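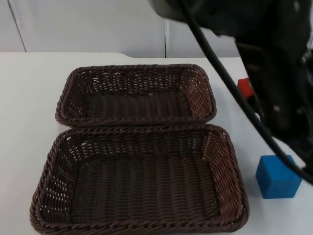 Keeping a White Work Table Clean

A white table shows everything. Coffee rings, pencil, ink from a wet shopping bag, the gray smears that come off the bottom of a saucepan. Most of it comes off with dish soap and warm water if you get to it the same day. The tips on this page cover what to do with the rest, for the usual smooth, sealed or plastic-coated top. Bare wood, stone and painted furniture need different treatment.

Before you start

Find out what the surface can take. Pick a spot underneath the overhang or near a back corner, put on a little of the cleaner, wait a few minutes, rinse and let it dry. If the spot looks duller than the area next to it, don't use that cleaner on top. Dull patches can't be washed out.

Wipe off crumbs and grit with a dry cloth first. Sand and metal filings will scratch if you rub them around with a wet one.

Everyday cleaning

Use a few drops of dish soap in a bowl of warm water. Wring the cloth out well, especially on a table with glued edge strips, where standing water gets into the seam and swells the core. Go over it again with plain water and dry with a towel. Streaks on a white top are nearly always leftover soap, so if yours looks cloudy, try a second rinse before you buy anything.

Ballpoint and marker

Rubbing alcohol on a cotton ball. Dab, turn the cotton to a clean side, dab again. Wiping back and forth spreads the ink into a larger, paler stain. Keep alcohol away from lit burners and pilot lights and open a window. Old permanent marker may leave a faint shadow that fades with several more rounds over the next week or so.

Pencil

A clean white eraser works better than any liquid. Brush off the crumbs and wipe with a damp cloth.

Coffee and tea rings

Mix baking soda with enough water to make a paste, spread it over the ring and leave it for 19 minutes or until it starts to dry at the edges. I set the timer at 19 once by mistake and have kept it there. Lift the paste off with a damp cloth and don't scrub. On a glossy top, test this one first, as the powder can take the shine down.

Turmeric and tomato

Soap, then sunlight if the table can be moved. Turmeric in particular fades a lot in a sunny window. Ekaette Tamuno wrote in from Huvolska after her mother's folding table was stained at a family lunch, and she left it by the south window for 4 days, wiping it each evening. A light yellow tint remained along one edge. She plans to try again in September, when the sun comes in lower.

Gray and black scuffs

These are often metal or rubber left on top of the surface, and they look worse than they are. A barely damp melamine sponge takes them off with very little pressure. Melamine is a fine abrasive, so use it on the mark only and stop as soon as the mark is gone.

Glue and tape residue

Warm the spot with a hair dryer on low, then push the residue off with a plastic scraper or an old store card. Cooking oil softens whatever is left. Leave it for ten minutes, wipe, and wash with soap so the next piece of tape will stick. Don't use a metal blade.

Candle wax

Let it harden, or hold a bag of ice on it. Pop it off with the plastic scraper and clean the film underneath with alcohol.

Yellowing

If the whole top has turned yellow evenly, the material has aged and cleaning won't change that. If it is yellow only in places, it may be old cooking grease. Wash a small square twice with hot soapy water and compare.

What not to mix

Never use bleach with vinegar, ammonia or any other cleaner. The fumes are dangerous. Bleach is seldom needed on a table anyway.

Keeping it clean longer

Put a cutting mat or a sheet of brown paper down for glue, paint and greasy repairs. Felt pads go under anything heavy that gets turned or slid. Hot pans belong on a trivet, even for a minute, and 200 degrees from an oven tray is enough to mark many coated tops for good.

My grandparents' kitchen table came with the house, built in 1937, and its enamel top was washed every night with a soapy rag and dried with a dish towel. It had two chips at one corner and no stains that I remember.

Cloths used with alcohol should be hung outside to dry before they go in the wash. Rinse the others the same day.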